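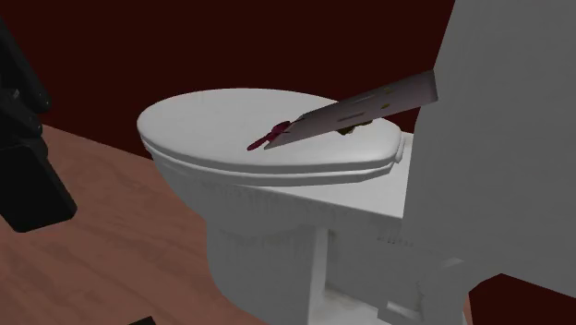
Chapter 3
Showing the Robot What to Do

Teaching by demonstration begins with a person who already knows how to do a task and a robot that does not. The person performs the task through the robot, either by moving its arm by hand or by driving it from a distance, and the movements are recorded so that a control program may later be trained on them. Much of this work is now carried out in simulation, where an operator can practice in a rendered bathroom with a wooden floor, a closed toilet lid, and a gripper that is touching neither the lid nor what lies on it. A simulated room may be reset at any time, and objects may be placed in it that would be unwise to place in a real one. A blade lying across a lid is a case in point: the operator must decide from which side to approach it before the gripper is moved at all.

This chapter presents the two main methods of demonstration. In hand guiding, the operator holds the arm and leads it through the motion. The method is easy to learn and gives a direct sense of weight and contact, but it requires a physical arm and places the operator's own hands close to the work. In remote control, the operator uses a handheld device, a headset, or a second arm whose joints are copied by the first. Remote control is the usual choice for simulated rooms.

Examples are drawn from the Dallolia collection, which contains 2,386 demonstrations recorded by 11 operators at the Janholm teaching laboratory. Students will work with a selection of 200 of these in the exercises.

After completing the chapter, the student should be able to:

Explain the difference between hand guiding and remote control.
Plan an approach to an object that is partly hidden from view.
Identify pauses, corrections, and failed grasps in a recording.
Decide whether a demonstration should be kept, trimmed, or discarded.

3.1 Before the First Recording

An operator should study the room from every available view before taking control of the gripper.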